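追剧软件Skiltine用了一个冬天:片头可以跳过,热搜跳不过

先说结论,免得有人像看这个平台的自制剧一样,熬到第八集才发现前七集都是铺垫:Skiltine是个能用的流媒体软件,会员值不值得续,取决于你对弹幕和热搜榜的忍耐力。我的会员下个月到期,目前还没点续费,也还没点取消,处于一种很有当代特色的悬置状态。

装它是十一月的事。当时《帕纳顿》(片方坚持写成Parnarton,连中文海报都不肯译)刚上线两集,我的几个群里一半人在骂,另一半人在骂那些骂的人。作为一个自认为有独立判断的成年人,我当然是立刻下载了软件,好加入其中一边。

注册过程很顺。手机号、验证码、选三个喜欢的类型,然后它无视这三个类型,直接给你推《Parnarton》。我选的是纪录片、推理和美食。首页第一屏是《Parnarton》,第二屏是《Parnarton》幕后花絮,第三屏终于出现了美食,点进去是《Parnarton》主演在剧组吃盒饭。

画质没得挑。我家电视不算新,网速也就那样,高清档基本不卡,拖进度条的反应比我之前用的Ondelum快一截。Ondelum拖一下要转圈,转到我都忘了自己想看哪段。Skiltine这边松手就播,声音和画面对得上,字幕位置也老实,不会盖在人脸上。字幕大小可以调三档,最大那档适合给父母用,我爸试过,没有再凑到屏幕跟前去看。

跳过片头的按钮也好用,位置固定,出现得准时。遗憾的是没有“跳过争吵”按钮。《Parnarton》有一集的后半段全是两位宫廷大臣在走廊里互相揭短,揭的内容前一集已经揭过一遍。我倒是因此学会了用倍速,1.5倍下两位大臣听起来像在报菜名,精神多了。

接着说热搜榜,也就是这款软件真正的主菜。

播放页往右一划,就是“正在热议”。它不按剧集分,按火气分。上榜的词条每隔一会儿刷新,点进去是短评,短评下面是楼中楼,楼中楼里的人早就不谈剧了。我亲眼看着一个讨论服装考据的词条,用一顿晚饭的工夫变成了讨论南北方豆腐脑。官方给每个词条配了个小火苗,火苗越大说明吵得越凶,吵得越凶推得越靠前。你不想看也行,设置里有关闭选项,藏在“通用”下面的“体验”下面的“更多体验”里。关掉以后更新一次版本,它自己又开了。

有几天“卸载Skiltine”这个词条就挂在Skiltine自己的榜上,火苗顶格,底下3856条评论。平台没有删,还在旁边放了个会员优惠的入口。我对这种心理素质是服气的。点进去看,喊卸载喊得最响的那几位,头像边上都亮着年费会员的标。

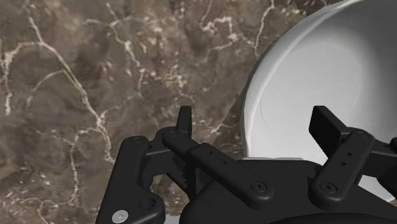
Lūse在我上一篇的评论区留言说,你们老说热搜烦,可我就是靠热搜才决定看哪部的,榜上没动静的剧我点都不点,反正骂声大的至少说明有人看完了。她还说,倍速看剧的人没有资格评价节奏。

后半句我接受批评。前半句我要挣扎一下:骂声大不等于有人看完。我翻《Parnarton》的短评,很多人骂的是预告片里的一句台词,而那句台词在正片里根本没有,剪掉了。他们骂了一句不存在的话,演员粉丝又为这句不存在的话辩护,双方都写得很长,引经据典,比编剧认真。要是按这个榜选剧,我这一冬天大概只会看预告片。当然,省时间也是真的。

榜单不推的地方,Skiltine反倒藏了些好东西。纪录片一栏要往下翻很久,里面有一套讲地方戏班的,每集不到半小时,没有悬念音乐,没有主持人突然转身。还有一部老推理片,画面修过,噪点收拾得干净,弹幕里就零星几个人,互相提醒别剧透,客气得像在图书馆里借过。我在那儿待得很舒服,差点忘了自己用的是哪家软件,直到片尾弹出《Parnarton》的大结局倒计时。

弹幕功能单独说两句。可以调透明度、调速度、屏蔽关键词。屏蔽词最多只能加一定数量,我把主演的名字、主演的外号、主演外号的谐音都加进去,名额就没了。第二天粉丝们换了新谐音。这是一场我方必败的战争,最后我选择全关。关掉之后第一次看清了这部剧的布景,平心而论,布景不错。

下载功能有坑。离线缓存的剧集七天过期,过期前不提醒。我攒了几集准备在火车上看,上车打开,全是灰的,点一下提示“请连接网络以验证您的权益”。隧道里没有网络,权益也就无从验证,我看了一路窗户。客服的答复很快,内容是感谢我的喜爱。

投屏偶尔断,断了要退出重连,重连以后会从头播广告。会员也有广告,名称叫“会员专属推荐”,确实专属,非会员看到的是另一条。

价格方面,连续包月的首月便宜,次月恢复原价,扣费短信来得比正片更新还准时。取消续费的入口我找到了,要经过两道挽留页,一道送你优惠券,一道问你是不是真的忍心。第二道配了只流泪的卡通猫。我没忍心,所以才有现在这篇还没到期的评测。

适合谁装:追新剧的,喜欢边看边吵的,家里电视反应慢、受够了转圈的。不适合谁:想安安静静看点东西、又懒得翻到第九屏的。如果你手里已经有Ondelum,而且只看老片,先别急着换,Ondelum慢是慢,但它不会在你看戏班子的时候告诉你谁和谁又取关了。

打分的话,播放器给四星半,片库三星半,热搜榜我不打分,打了低分它会上热搜。

2019年12月24日补充:刚更新了新版本,“正在热议”又自己开了。今天榜首是《Parnarton》续集选角,演员还没定,已经有人在喊卸载。我点进去看了一会儿,出来时汤溢了一灶台。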